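Search newsletters Go

Open day at Cisdale: tidying up, slowly

The Cisdale workshop opened its doors on 11/05/2022 and, against the advice of the weather, 49 of us turned up. The notice had promised robots. It had also promised sandwiches, and the sandwiches were finished first.

Tekle Shiferaw did the welcome and kept it short, which we appreciated, as the only chairs were at the back. The Zusum project is about teaching machines to clear up after people. You do the job yourself with a hand-held gripper, over and over, and the recordings go off to train an arm that will one day do it for you. I have been trying much the same method on my teenagers for years, with less funding.

The practice table had a pink-and-white plaid cloth and the sort of stuff that gathers in any bottom drawer: hand cream, a pen, charging cable, a desk fan on its side, hand sanitizer, snack packets. We queued for a turn. The gripper has two black jaws with blue textured pads, and it makes a grown adult feel like a lobster at a job interview.
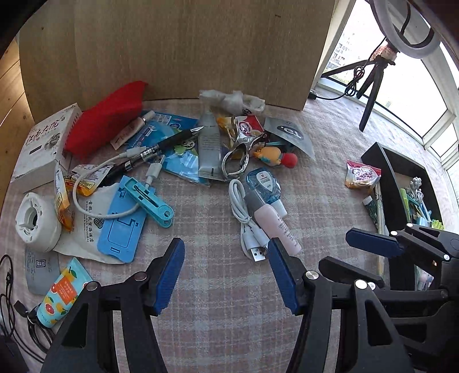 Khải Khổng thought the cables ought to be banned outright, on the grounds that if people can't put one away without a knot in it there's no sense passing the habit on to a machine. Tekle said cables were staying. They've logged 409 practice runs this season and thrown out 202 of them, mostly for being too fast. Slow and dull is the colour of good data, apparently.

The arm itself was demonstrated after lunch. It thought about a tube of something for a good while, picked it up, and put it down again a bit to the left. Warm applause. Cường Lục asked whether it did windows and was told to come back in a few years.

Anyone who'd like a go can put their name down at the Cisdale front counter. Wear sleeves that roll up, and bring your own sandwich.

Contact the newsletter desk | © Cisdale Newsletter | Back to top

We use cookies to remember your preferences. Accept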